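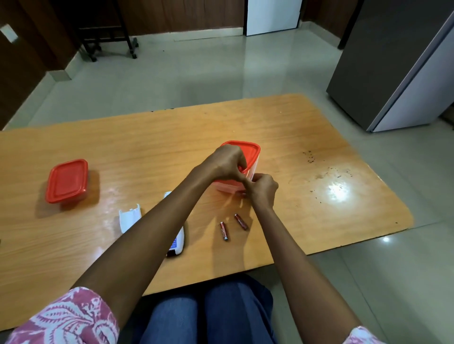 Can people leave home-cooked food in the Gisdale community fridge?

Starting this month they can, as long as it is in a sealed container with a label that lists the ingredients and the day it was cooked.

Last updated: 17 November 2018

The change was approved by the Gisdale town council after two hearings. Until now, the fridge on Montoya Street took only whole produce, unopened store goods and bread from bakeries. Cooked dishes had to come from a kitchen with a county permit, and anything else was thrown out at the evening check.

The town's health office wrote the new rules. Food must be cooled at home before it is brought in. It can be kept in the fridge for no more than two days after the cooking date, and dishes with raw egg, raw fish or home-canned vegetables are still not allowed. Reheated leftovers are not allowed either. Containers must have a tight lid, and foil or plastic wrap over a bowl does not count.

Blank labels are in a box on the side of the fridge. Each has space for the name of the dish, the date and the main ingredients, with a row of check boxes for milk, eggs, wheat, soy, nuts and shellfish. Donors do not have to give their names.

The fridge opened two years ago in the covered entry of the old Nolis shoe store. Use has grown since the Cluvell bus line was moved to stop outside. In October people took 2,656 items from it, the highest total for any month so far. Most of that was bread and produce. The town does not record who takes food or how often, and there is no sign-in.

Mervin Turcotte, who oversees the fridge for the town, told the council that cooked meals were the most common request from people who use it. Many of them live in rooms without a stove, he said.

"A bag of dry beans is no help to somebody with a microwave and a sink," Turcotte said at the second hearing. "We were turning away pots of soup and handing out beans."

Some council members wanted to wait until spring. They asked how the town would know that a dish had been kept cold on the way to the fridge. Turcotte said it would have no way to know that in every case, and that the short time limit and the ban on certain foods were meant to lower the risk. The council then added a rule that cooked food can be dropped off only when a town worker is there, from 4 p.m. to 7 p.m. Produce and packaged goods can still be left at any hour.

The worker will check the temperature of each dish with a probe thermometer. Anything above 41 degrees will be refused. The fridge itself now has a second thermometer on the outside of the door, and the reading will be written down at the start and end of each shift.

The added staff time will come out of the existing parks and buildings budget. The council also set aside $100 for labels, markers and probe wipes through the end of the year.

Donors are asked to use containers they do not need back. Empty ones left on the shelf next to the fridge will be washed at the Montoya Street fire station and put out for other donors to take. Glass is not accepted because of the concrete step below the door.

Portions should be enough for one or two people. Larger trays will be turned down, and the town suggests that restaurants and churches with that much food call the Cluvell Road pantry, which has a walk-in cooler and a loading door.

The rules will be reviewed after 5 months. A printed copy is taped inside the entry, and copies in Spanish and French are available at the town clerk's window.

Comments

pattyk_montoya
Can the hours go later? I get off work at 7 and I cook more than I eat. By the time I could get there the worker is gone.

R. Dell
We had something like this where I used to live and it went fine. People were careful with the labels. The problem there was folks leaving old couch cushions next to the fridge.

gisdale_gardener
Does homemade jam count as home-canned? The article says vegetables. I have a lot of plum.

R. Dell
@gisdale_gardener I would call the health office. My guess is they say no to jars anyway with the glass rule.

busrider44
The light in that entry has been out since October. Please fix it before people start carrying soup in there.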